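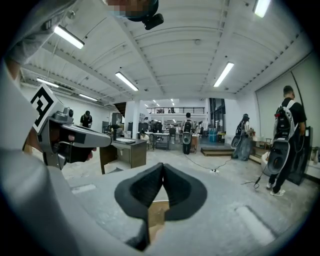
In praise of the big, plain workshop

I have a soft spot for a large workshop with a white ceiling and long tube lights, the sort of place where you can see right down to the far end and still find a bit of floor to yourself. People will tell you such rooms are cold and charmless, and I suppose they are if you want cushions. I learnt to pack boxes in one, with 116 steps from my bench to the kettle (I walked them gladly), and I have never worked so happily in a small room since. Give me steel beams overhead and cardboard underfoot any day.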